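Section 4. Recording a shoreline litter survey

This section applies to survey groups registered with the Kosta Coastal Monitoring Programme. It explains how to set up a survey stretch, carry out a count and send the results to the programme office at Pindport. Groups using the older paper forms should read section 7 first, as the order of the fields has changed.

Last revised: September 6, 2020

4.1 Before the survey

Each group is given one stretch of shore and one stretch code. The code is printed on the welcome letter and is also shown on the account page of the Raltberg data entry site. It must be written on every record sheet, including continuation sheets.

1. Check the tide table for the nearest port. Surveys should begin one hour after high water and must be finished before the next rising tide reaches the lower marker.
2. Obtain the landowner's consent where the access path crosses private ground. A copy of the consent should be kept by the survey leader.
3. Confirm that the stretch is not under a seasonal closure. Closures for nesting birds at Agbayani Sands are posted on the noticeboard by the slipway and on the Raltberg site.
4. Print one record sheet for each pair of surveyors and one spare.
5. Make sure that every surveyor has gloves, closed footwear and a means of calling for help.

Note: The standard stretch is 200 metres long, measured along the strandline. Where the shore is too short for this, the office will issue a reduced stretch and a correction value. Groups must not apply a correction themselves.

Caution: Do not begin a survey if a coastal warning is in force. A missed survey can be made up within 14 days and will not affect the standing of the group.

4.2 Marking the stretch

1. Find the fixed reference point named in the welcome letter. This may be a post, a bench, a set of steps or the corner of a sea wall.
2. Walk from the reference point down to the strandline by the shortest safe route and place the first marker there.
3. Measure along the strandline in the direction given in the letter. Follow the curve of the shore and keep the tape flat.
4. Place the second marker at the full distance.
5. Record the position of both markers in the boxes at the top of the sheet. Positions are to be given to five decimal places.

If the reference point has been moved or washed out, stop and contact the office. Results taken from an estimated starting position cannot be compared with earlier years and will be held back from the annual table.

4.3 Carrying out the count

The stretch is walked in lanes parallel to the water. Surveyors work in pairs - one calls out each item and the other records it.

1. Start at the back of the beach, where the sand or shingle meets vegetation, rock or a wall.
2. Walk the first lane at a slow pace. Lanes should be no wider than two metres.
3. Record every item longer than 2.5 centimetres under the nearest category on the sheet. Smaller items are recorded only if the group has been asked to take part in the fragments study.
4. At the second marker, turn and walk the next lane back.
5. Continue until the water's edge has been reached.
6. Enter the finishing time and the number of lanes walked.

Items that are partly buried are counted if they can be lifted with one hand. Rope and netting are counted by piece, and the length of the longest piece is written in the remarks column. Where a single tangle cannot be separated, record it as one item and enter its length and width.

Caution: Do not touch flares, gas cylinders, sealed drums, syringes or anything that may be ammunition. Move surveyors well away, note the position and telephone the coastguard. The survey is to be treated as abandoned and the sheet marked with the letter A.

Note: Seaweed, driftwood, shell and dead animals are not litter. Stranded marine mammals should be reported on the separate strandings form, a supply of which is held at Pindport.

4.4 Weighing and disposal

Collected material is weighed by category group and then as a whole. The scale should be set to zero with an empty sack attached. Shake out loose sand before weighing. Once the weights have been entered, the material is taken to the disposal point agreed with the local authority. It should not be left beside public bins.

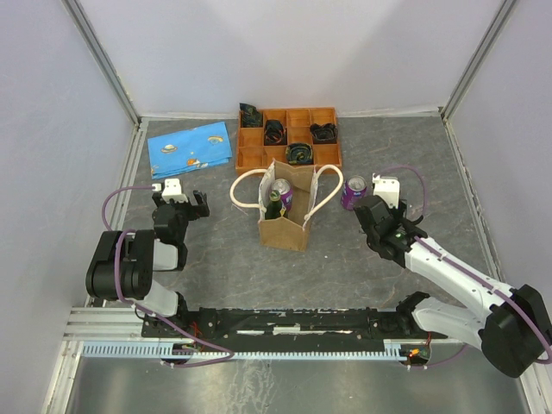 Should drinks containers be counted if they still have liquid in them?

Count them in the usual category, then empty them away from the water before weighing. If the contents are unknown or smell of fuel or solvent, leave the container closed and report it to the office.

4.5 Entering the results

1. Sign in to the Raltberg site with the group account and select New survey.
2. Enter the stretch code. The name of the shore will be filled in automatically - if it is wrong, do not go on.
3. Copy the totals from the record sheet. Blank categories are entered as 0.
4. Check the overall total against the sheet. Figures over 999 are shown with a comma, so that a total of 1129 appears as 1,129.
5. Attach a scan of each sheet and select Submit.

A survey with more than 1,000 items is held for a manual check, which normally takes five working days. The survey leader may be asked to confirm individual categories during this time. No change should be made to the record while the word Held is displayed.

Paper sheets are to be kept until the end of November in the year after the survey. The office may call for them during the yearly audit.

4.6 Error messages

Code 12: The stretch code is not registered to this account. Check the welcome letter.

Code 15: The finishing time is earlier than the starting time. Correct the entry and submit again.

Code 21: The survey date falls within a closure. Contact the office before making any further entry.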